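Storing boxed things in clear tubs: your questions answered

Do I really need to line the tub?
You don't have to, but I would, every time. A bare plastic floor is slippery, and tall narrow boxes go over like skittles the moment you carry them upstairs. I've used blue foam for years (it comes in sheets from Vevel) and it's kind to corners.

How close together should the boxes stand?
Leave enough of a gap to get your fingers in. I lay an old green cloth over the table first, which saves both the table and the boxes from scratches.

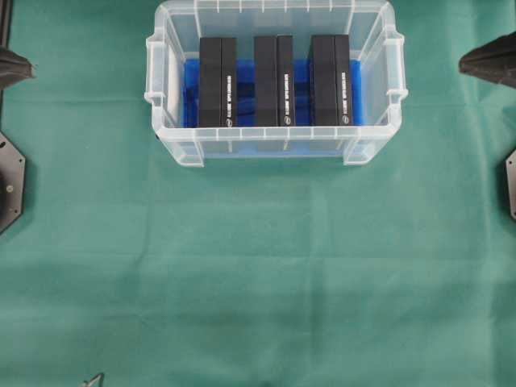 Three black boxes standing up in the blue foam, with a bit of room between each.

Which way should the writing face?
All the same way, please! It sounds fussy, I know, but you'll be so glad of it in February when the light is poor and you only want the one.

Can I put them one above another?

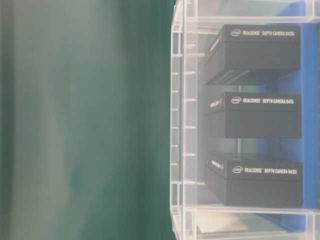

Weight is the thing I'd think of first, and it's where most people come unstuck, bless them. Anything heavy goes lowest. I also like a bit of air over every box, the way these black ones each have a level to themselves, so you can lift one without upsetting its neighbours.

How often should I dust?
Every four weeks or so is plenty, with a soft dry cloth.

Comments

Wim Van Hecke: Very helpful, thank you. Does the foam leave any colour behind on pale boxes?

Broren27: Mine never has, Wim, and it's been in there five years.

Pattinasarany: Off to find an old cloth!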